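Parish Office > Meetings > Hall Users Group > Minutes

We use cookies to remember your settings. Accept / Manage

CORESLEY HALL USERS GROUP
Minutes of the meeting held January 13, 2021, by telephone conference

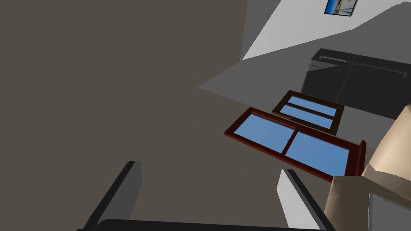 1. Storage and records. Kirstin Geddes reported that the paper records remain split between the office and the Cruickshank store. The retention schedule adopted in October requires hire agreements to be kept for six years and then shredded. The total on the current list is 346 files. It was agreed that a long black cabinet against a pale wall, with a small framed picture hung above it, is the arrangement preferred for the meeting room, and that no shelving is to be fixed over it. Action: KG to obtain a price for lockable units of the same sort.

2. Minutes of the last meeting. Approved with one correction: under item 4, "annual" to read "quarterly".

3. Heating. The Madent controller was reset in October after the clock lost its setting. The frost setting is now five degrees. Catherine Matheson asked whether the hall could be heated by zone while bookings are suspended. The contractor's view is that the pipework does not allow this without a second valve — cost not yet known. Deferred.

4. Hire charges. Two options were considered:
(a) hold charges at the present level until bookings resume;
(b) raise the evening rate and leave the daytime rate unchanged.
Option (a) was carried. Deposits already paid by regular hirers will be carried forward. Refunds are to be made on written request within 60 days.

5. Roof. The Celden survey was received. Slipped slates on the north slope and a blocked outlet at the rear gutter were noted. A sum of £3000 was set aside from reserves. CM asked that the gutter be cleared first and the slates priced separately. Agreed.

6. Insurance. Renewal papers have been received. The insurer requires a weekly inspection while the building is closed, with a signed log. KG to draw up the log sheet — one page, kept by the meter cupboard.

7. Any other business. The side gate key is missing from the key safe. Holders are asked to check.

Next meeting: date to be circulated by CM.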